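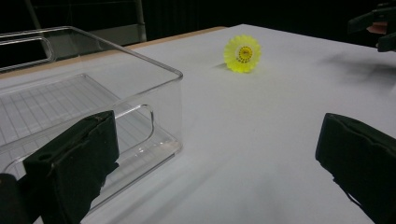
1/ The Justham colony

In July 1846 a ship chandler named Peter Justham landed 300 people on a stretch of the Gulf coast he had never seen. He had sold them farmland. What he owned was a claim to 4,000 acres of salt marsh, and the claim was bad.

2/ I've been reading what is left of the colony's papers for a while now. A few people asked me to put it in one place, so this thread is the short version.

3/ Most of the settlers were Norwegian. They came from inland farms and had been told the soil was black and deep. Some of it was. It was also under water from fall until spring.

4/ The ship was called the Enden. She was built to haul lumber and had no proper passenger deck. The crossing took eleven weeks. The log gives the weather every day and mentions the passengers on four days, each time for a burial.

5/ They came ashore in small boats. The captain would not bring the Enden over the sandbar, and he was right not to. Two plows and a crate of window glass went into the water. The glass shows up in letters for years afterward. People wanted to be paid for it.

6/ The settlement was named Nygård, "new farm." The county clerk wrote it as Nigard, Newgard, and once as Niggert's Yard. If you are searching deeds, try all of them.

7/ Justham stayed nineteen days. He left for New Orleans to buy seed and did not come back. A letter from him reached the colony the next spring asking for the second payment on the land.

8/ The person who held things together was Anders Drurkden, a schoolteacher. He moved the cabins to a low ridge two miles inland – the only ground for miles that stayed dry – and kept a daybook. Nearly everything we know comes from it.

9/ The daybook has 2,942 entries. Most are a line long. "Wind north. Mended the boat." "Traded for corn." "The cow is found." He wrote more when someone died, but never a full page.

10/ The original was lost in a courthouse fire. We have a copy made by his granddaughter, who skipped parts she thought were dull. She marked each gap with a small cross. I would give a lot to read what she left out.

11/ Maj-Britt Sæther translated the copy and did the hard work on the names. She matched the settlers to parish books in Norway and found that 5 of the families on Justham's list never sailed. He had been paid for them anyway, by whom we don't know.

12/ The war with Mexico had started that spring. Army supply ships passed within sight of the colony. Drurkden notes them and goes on to the weather. Two of the younger men walked to the nearest port and signed on as teamsters. One came home with a mule.

13/ There is a local story that Justham was running guns and the farm was a cover. I have looked for anything to back it up. The cargo list shows tools, flour, salt fish, rope, and the glass. Marius Sima went through the customs books separately and found the same.

14/ My own view is that Justham was a man in debt who sold land he hadn't paid for. There were a lot of them. The gun story first appears in a newspaper piece printed decades later, with no source given.

15/ Fever came in the second summer. After that, families left a few at a time, mostly north to join other Norwegians on better ground. Drurkden lists each one and what they took with them. One entry reads only "The Olsens, and the stove."

16/ He left last, in 1855. The final entry says the door was shut and the key given to a neighbor. It does not say which neighbor.

17/ The ridge is still there. It's private pasture, so please don't go hunting for it. There is a brick cistern and a line of old oaks, and you can see both from the county road.

18/ Update, 12/01/2026: a reader wrote to say her family has a letter from one of the two teamsters. I haven't seen it yet. If she agrees, I'll post the text with Maj-Britt's translation.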